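Greenwood Forum for Laboratory and Workplace Automation
Teleoperation and Hand Guiding: Recording Practice
January 2023
Posted by Ullbridge_Training

Members are invited to comment on the draft guidance for operators who record demonstrations on two-arm stations. The present draft asks for all demonstrations to be recorded by remote control, with the operator seated at the leader arms. Hand guiding, in which the operator holds the follower arm and moves it directly, would be kept for teaching fixed positions only.

Our site recorded the cup and bottle task both ways in November. We support the draft, with reservations about operator training time.

23 replies · 12 shares · Selected replies shown

grivis_bench2

We do not support the draft as written. Hand guiding gives a new operator a direct sense of how much force the fingers are applying. Our leader arms return no force at all, and the first day of recordings from any new operator contains a great many squeezed cups. A soft plastic cup will forgive this once or twice and then stays oval.

We request that Section 3 permit hand guiding for grasp practice, even if those recordings are excluded from the training set.

Ullbridge_Training

The point about grasp practice is accepted and will be passed on. Our concern is with the recordings themselves. When a person stands at the table and moves the arm, that person's hands and sleeves enter the camera view. The robot will have no such hands beside it when it runs the task alone. We discarded an entire batch for this reason.

A typical moment from the remote-control station is attached. The cups are along the back, the right gripper has its fingers around the bottle, and the left gripper is open and waiting.

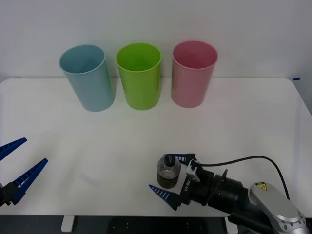

Last changed: January 2023, by Ullbridge_Training

Operators should note the left arm in particular. In the remote-control sessions we ask that the idle arm be parked open and low, away from the cups, until it is needed. Under hand guiding, one person cannot comfortably move both arms, and the idle arm tends to be left wherever it was last pushed.

lusen_ops

Our group has followed both practices and has a question about the attachment. The light blue cup is leaning to the left while the other two stand upright. Is this an intended starting condition, or should the operator have stopped and reset the table?

Our written procedure requires a reset. A demonstration that begins from a doubtful state is very hard to label afterward.

Ullbridge_Training

The draft does not address this and it should. Our procedure does not require a reset for a cup that is out of line, provided the operator can still complete the task. We want some variation in the recordings.

grivis_bench2

Variation should be planned and written down. If it is left to chance, the reviewer cannot distinguish a varied start from a careless one. On this matter we agree with lusen_ops.

We also ask that the guidance state how the bottle is to be approached. With clear plastic and a dark content that fills only part of it, our operators misjudge the height of the bottle on the monitor and close the fingers too low. They judge by the dark part and overlook the clear part above it. The black cap is the better reference.

palletside

I write from a smaller shop with a single arm and no leader device. We hand guide everything. A set of 1000 recordings is beyond our means, and a rule that permits only remote control would exclude sites such as ours from the shared pool. I ask that the draft be changed to "preferred."

lusen_ops

We would support "preferred," on condition that each recording carries a field stating the method used. Mixed sets without such a field have caused us considerable rework.

Ullbridge_Training

The method field will be added to the next draft. The wording of Section 3 remains open. We are not yet persuaded that hand-guided recordings belong in the same pool, and further comments are welcome.

Recent in this section
Leader arm calibration before each shift
Fingertip wear and when to replace ribbed pads
Pausing a demonstration: keep or discard?
Seating and monitor height for remote operators
Draft guidance, Section 2: Table reset between recordings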